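Borkis drops calculator rule for fall math placement

12 August 2021

BORKIS - Students taking the fall math placement test at Borkis Community College can bring whatever calculator they want, as long as it doesn't go online. Board voted late Tuesday-style session, meaning past 10 again, and the change takes effect right away.

The old rule allowed one approved model only. Parents and adult students have complained about it for years, mostly over price. Store in town sold out last August and people were driving to Cindanport to find one the night before the test.

"I had a student borrow one from her neighbor and give it back at lunch so the neighbor's son could test in the afternoon," said Yvonne Treloar, who runs the placement office. "That's not a math problem. That's a shopping problem."

Phones and tablets still banned. Smart watches too, they go in a bag at the door. Anything with a keyboard like a laptop is out.

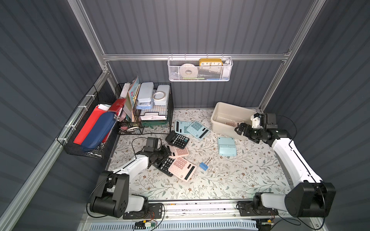
Calculators of different colors, pink and black among them, on a leaf-print mat.

Not everyone is happy. Math instructor Barnabás Virág told the board he worries about the fancier graphing models, which can hold notes and saved formulas. He wanted memory cleared before every session. The board talked about it for a while and settled on spot checks by the proctors, with a written policy to follow before classes start.

Board member Roxana Pascu voted no. She said she supports the idea but wanted the written policy first. "We keep doing this backwards," she said.

The college expects 800 people to sit the test this year, in the main building and at the Lò Street annex. Seats at the annex are limited to 32 per session because of spacing rules, so sign up early if you want that location. Masks required indoors at both.

Test runs 2 hours. Bring a photo ID and your student number. Pencils provided, scratch paper provided, no outside paper. Results go out by email, usually within the week, and students who aren't happy with there score can retake it once for free before the add/drop deadline.

Also at the meeting: the board put off a decision on parking fees, approved new bleachers for the gym, and heard from Yurii Bondarchuk of the grounds crew on the drainage trouble behind the library. He is getting quotes. More on that when we have it.

Placement office is open mornings thru the end of August.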